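Buchanan's shoulder – do we keep him in the rotation?

Claltmont Baseball Forum > Senior Men's > Team Talk

gapper39
Posted Monday
Has anyone heard more about Buchanan? He came out after two innings against Brirno and didn't go back to the dugout. Club page says "shoulder tightness" and leaves it there. He'd thrown 300 innings over the last 3 seasons, a lot for a bloke who also works full time.

Grolletti
Physio saw him the next morning. No tear that they can find, but he's been told no throwing until the soreness goes. I'd expect him to miss the Brirno return game at least.

leftfieldlou
He should have been shut down in December. His arm slot had dropped and he was missing up and away to every lefty. You could see it from the car park end.

gapper39
His slot has always moved around. He was dropping down in the year we made the final and everyone called it deception.

leftfieldlou
He was throwing harder then. Now he drops down and it's flat. Different thing.

Gavin Rankin
I scored most of those games. The walks went up from the fourth inning on, and the first three innings were fine. To me that's a fitness problem and I'd use him out of the bullpen when he's back. Two innings at a time, no back-to-back days.
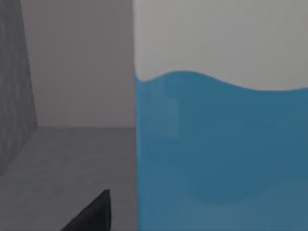 Grolletti
Bullpen only works if he can get loose quickly, and he never has. He needs a good half hour before a start. Bringing him in cold with runners on is asking for the same injury again.

Gavin Rankin
Then give him a clean inning and tell him beforehand which one. Plenty of clubs in our grade do it that way.

gapper39
Who starts in his place, though? We've got two proper starters and one of them is away for uni.

leftfieldlou
Give the under-18s kid a go. He can't walk more than we're walking now.

Grolletti
He's on a pitch limit with the juniors and it counts across both grades. Check with his coach before anyone puts him on the lineup card.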